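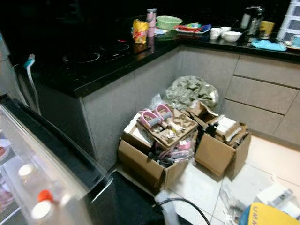 A kitchen corner with the fridge door open and the floor boxes still full.

Kitchen Tips Borrowed from a Robot Study
By Everett Kincaid

I have been reading the write-up of the Ansah home-handling study all week, and I can't stop moving things around in my own kitchen. The team wanted to know what makes an everyday pick-up fail when a robot arm does it in a lived-in home. They left the rooms the way people keep them, ran the arm through ordinary jobs (take a bottle, move a cup, get something out of a bin), and logged 1,465 attempts. Each one was marked as picked, dropped, bumped a neighbor or gave up.

What I love is the comparison. They ran the same jobs twice, first with things left where they were and then after a short tidy of the spot being used, and looked at which small changes made the biggest difference. So much of it carries straight over to human hands, especially tired ones at 7 in the morning!

Leave a hand's width around bottles
The biggest gain in the whole study came from spacing. A bottle standing by itself was easy. A bottle with another one right beside it meant the fingers had to slide into a narrow gap, and the neighbor often got nudged before the grip closed. Turning the carton so its narrow side faced you helped too, and so did keeping tall pouches at the end of the row where they can lean without taking anything with them.

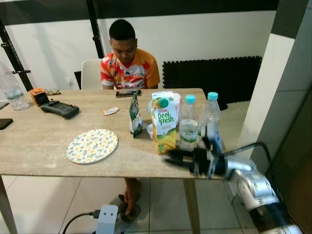
I tried it at our own table with juice, water and a plastic cup, and the difference is plain. Put drinks in one loose row along the side people reach from, tallest at the back. Phones, glasses and anything with a screen go to the opposite end. Empty plates and snack wrappers should leave the table as soon as they're done with, as they slide under things and tip them.

Partly filled bottles were harder than full ones, by the way. They're light, so they scoot. If you have small kids or shaky hands in the house, hold the base with one hand and lift with the other.

Deal with cords before anything else
The arm's planner steered wide around cables, and the longer path cost time on every job. People don't steer wide, we just catch the thing with a sleeve. A charging cable hanging over the front of a counter is the one to fix first. Run it along the back wall and use a stick-on hook, or unplug it and coil it in a drawer. Same for a power cord across the floor - get it flat against the base of the cabinets.

Empty the floor boxes from the front
I wouldn't have guessed this would show up in a robot paper, but floor clutter below a counter changed how close the arm's base could stand, and a longer reach meant a poorer grip. Your own back knows this already. If you have delivery boxes parked in a corner, flatten one every time you put the kettle on. Ours went down in around 30 minutes, spread over two evenings, and I got a whole bottom drawer back that I had been avoiding.

Make cloudy bins easier to read
See-through plastic fooled the camera more than solid colors did. With clear bins the team had trouble finding the front edge, and whatever was inside showed up as soft shapes. The paper suggests a strip of matte tape along the rim, and picks from taped bins went noticeably better.

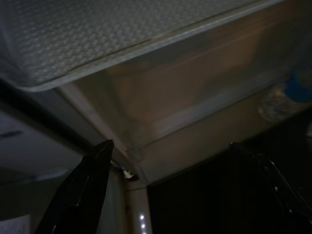 Gripper open, just below a translucent bin.

I put masking tape on four of mine and wrote the contents on it while I was there. Painter's tape peels off cleaner if the bins go through the wash. Tape the front lip only, or the bin may start to stick in its slot.

Use dull mats on shiny counters
Glossy black tops gave false edges from reflections. A plain cloth or a flat rubber mat under the cups sorted most of it. It's good for people with low vision as well, and a pale cup on a dark mat is so much easier to find first thing.

The next round is planned for October and covers cupboards with doors. I'm hoping they do pan lids. If you've got a lid system that works in a narrow cabinet, send it in and I'll try it on ours.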